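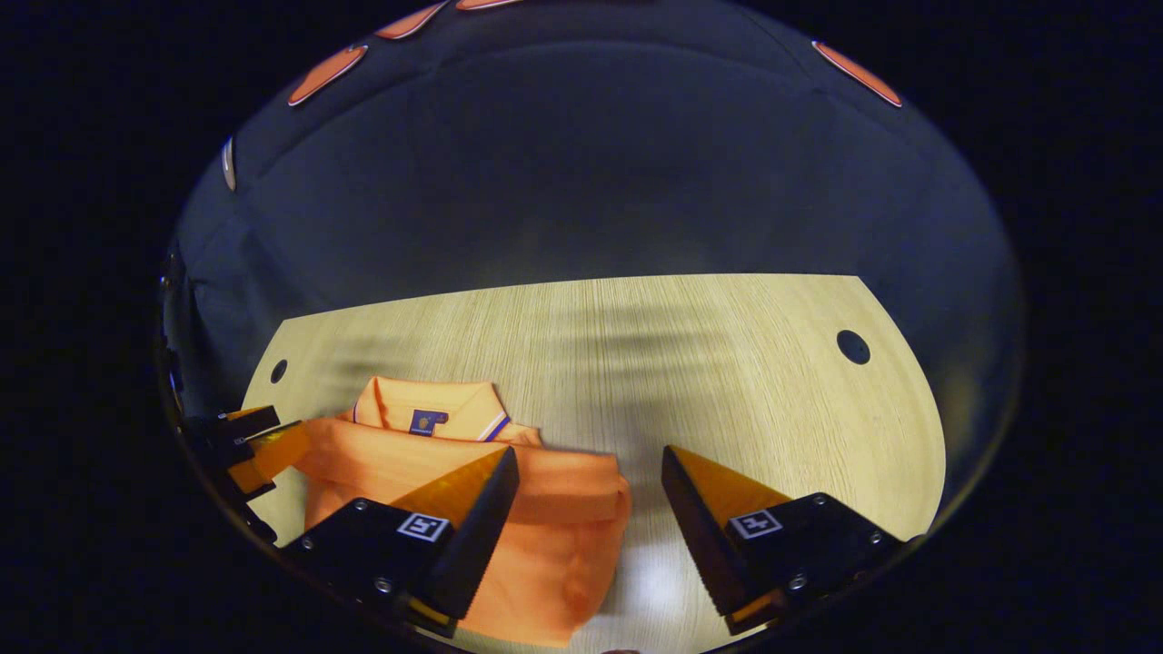 Lelholm 의류 정리 작업대 사용 설명서
4장. 카라 티셔츠(폴로 셔츠) 개기

최종 업데이트: 7월
7월 | 글 Mirjana Radulović

드디어 카라 티셔츠입니다! 3장에서 수건과 면 티셔츠로 손을 풀어 두셨다면 이번 장은 훨씬 재미있을 거예요. 카라 티셔츠는 깃이 반듯하게 서는 순간 서랍 속 풍경이 확 달라지는 옷이고, 저는 이 설명서에서 이 장을 쓸 때가 제일 즐거웠습니다. 처음 두세 벌은 삐뚤어져도 괜찮으니 편하게 따라와 주세요.

4.1 시작하기 전에

준비할 것
- 조립을 마친 Lelholm 612 작업대 (조립은 2장)
- 완전히 마른 카라 티셔츠
- Iwasaki 접기판 (없어도 됩니다. 4.4 참고)
- 보풀 제거용 솔
- 다 갠 옷을 담을 바구니나 서랍 칸

작업대는 상판 너비가 116cm여서 성인용 셔츠를 소매까지 펼쳐 놓기에 알맞습니다. 벽에서 한 뼘쯤 떼어 놓으면 소매를 뒤로 넘길 때 손등이 벽에 닿지 않아요. 상판의 모서리는 둥글게 다듬어져 있지만, 상판에 난 둥근 구멍 가장자리는 안쪽 면이 조금 거칠 수 있습니다. 처음 쓰는 날 손가락으로 한 바퀴 쓸어 보고, 걸리는 곳이 있으면 동봉된 고운 사포로 가볍게 문질러 주세요.

주의: 얇은 니트 카라 티셔츠는 구멍 위에 올려놓고 당기지 마세요. 올이 걸릴 수 있습니다. 구멍이 신경 쓰인다면 마개(부품 번호 3028)를 끼우고 작업하면 됩니다.

4.2 깃과 단추 정리하기

1. 셔츠를 앞면이 위로 오게 작업대에 놓습니다. 깃은 내 몸에서 먼 쪽, 밑단은 가까운 쪽입니다.
2. 단추를 모두 채웁니다. 맨 위 단추까지 채우는 분도 있고 하나를 남기는 분도 있는데, 저는 꼭 끝까지 채웁니다. 갠 다음의 모양이 정말 달라요!
3. 깃을 세운 뒤 손끝으로 안쪽 시접을 따라 훑습니다. 목 뒤 가운데에서 시작해 양쪽 끝으로 나갑니다.
4. 깃을 접어 내리고 양쪽 깃 끝의 높이를 맞춥니다. 깃 테두리에 줄무늬 장식이 있는 옷이라면 아주 편합니다. 좌우 줄이 만나는 자리를 보면서 맞추면 되거든요.
5. 앞여밈을 위에서 아래로 한 번 쓸어내립니다.

참고: 목 안쪽에 달린 라벨이 말려 있으면 이때 펴 주세요. 라벨이 접힌 채로 오래 두면 깃 뒤쪽에 볼록한 자국이 남습니다.

4.3 몸판 접기

1. 셔츠를 뒤집어 등판이 위로 오게 합니다. 어깨를 잡고 한 번에 넘기면 깃이 덜 흐트러집니다.
2. 등판 가운데에서 바깥쪽으로 손바닥을 밀어 주름을 폅니다. 힘을 줄 필요는 없어요.
3. 오른쪽 어깨의 중간 지점을 잡고 옆선을 등판 가운데 쪽으로 접습니다.
4. 소매를 바깥쪽으로 되접어 옆선과 나란히 둡니다. 반소매는 한 번, 긴소매는 팔꿈치에서 한 번 더 접어 아래로 내립니다.
5. 왼쪽도 똑같이 접습니다. 양쪽 폭이 비슷해졌는지 깃 쪽에서 내려다보세요.
6. 밑단을 손바닥 너비만큼 접어 올립니다.
7. 다시 한 번 접어 올려 깃 바로 아래에 닿게 합니다.
8. 두 손으로 밑을 받쳐 앞면이 위로 오게 뒤집습니다.

이제 깃이 맨 위에 오고 몸판은 그 아래로 도톰하게 겹쳐 있을 거예요. 처음 성공하면 기분이 참 좋습니다. 저는 그날 옷장에 있던 카라 티셔츠를 전부 꺼내서 다시 갰어요. (저녁 준비가 한참 늦어졌지만요.)

주의: 뒤집은 뒤에 윗면을 세게 누르지 마세요. 두꺼운 피케 원단은 눌린 자리에 광이 나기도 합니다. 옆구리가 불룩하면 누르는 대신 3번으로 돌아가 옆선을 다시 잡아 주세요.

4.4 접기판을 쓰는 경우

Iwasaki 접기판을 쓰면 여러 벌의 폭이 똑같이 나옵니다. 가족 옷을 한꺼번에 정리할 때 특히 신나는 방법이에요!

1. 4.2까지 마친 셔츠를 등판이 위로 오게 놓습니다.
2. 접기판의 둥근 쪽을 깃 바로 아래에 맞춥니다. 깃 위로 올라가지 않게 합니다.
3. 판의 양옆을 따라 옆선과 소매를 접습니다.
4. 밑단을 판의 아래 끝에 맞춰 올립니다.
5. 한 손으로 깃을 살짝 잡고 다른 손으로 판을 아래쪽으로 빼냅니다.
6. 반으로 접고 뒤집어 마무리합니다.

참고: 어린이 옷에는 판이 큽니다. 아이 옷은 4.3의 방법으로 개는 편이 빠릅니다.

4.5 쌓기와 보관

갠 셔츠를 같은 방향으로만 쌓으면 깃 쪽이 금세 높아져 옆으로 쏟아집니다. 한 벌은 깃을 뒤로, 다음 한 벌은 깃을 앞으로 두면서 번갈아 쌓아 보세요. 서랍이 깊다면 Bundine 칸막이를 넣고 세워서 보관하는 방법도 권합니다. 깃이 위를 향하게 세우면 색이 한눈에 들어와서 아침에 고르는 재미가 있어요. 주황색이나 노란색처럼 밝은 옷을 맨 앞 칸에 두면 서랍을 열 때마다 기분이 환해집니다.

- 색이 진한 새 옷은 처음 몇 번 빨 때까지 흰옷과 따로 둡니다.
- 자수나 작은 장식이 있는 부분은 바깥으로 드러나게 접습니다.
- 한 달에 한 번쯤 맨 아래 옷과 맨 위 옷의 자리를 바꿔 줍니다.

4.6 잘 안 될 때

깃이 자꾸 눕는다
단추가 덜 채워졌는지 먼저 확인하세요. 그래도 누우면 깃 안쪽에 분무기로 물을 한 번 뿌리고 손으로 모양을 잡은 뒤, 다 마른 다음에 갭니다.

좌우 폭이 다르다
어깨를 잡는 위치가 어긋난 경우가 많습니다. 깃 끝에서 손가락 두 마디 떨어진 곳을 양쪽 모두의 기준으로 삼아 보세요.

갠 옷이 너무 두껍다
밑단을 두 번 접는 대신 반으로 한 번만 접습니다. 서랍 깊이가 허락한다면 이쪽이 주름도 덜 생깁니다.

옷이 상판에서 미끄러진다
상판에 남은 섬유유연제 성분이나 먼지를 마른 천으로 닦아 주세요. 미끄럼 방지 깔개는 106쪽 부속품 목록에 있습니다.

다음 장에서는 후드 티셔츠를 다룹니다. 모자를 어디로 넣을지가 관건인데, 제가 좋아하는 방법이 두 가지나 있으니 후드 티셔츠를 한 벌 꺼내 두고 넘어가 주세요!

Clolelitz 살림 소식지를 이메일로 받아 보세요. 구독은 언제든지 해지할 수 있습니다.
이 사이트는 이용 편의를 위해 쿠키를 사용합니다. 동의 | 설정 변경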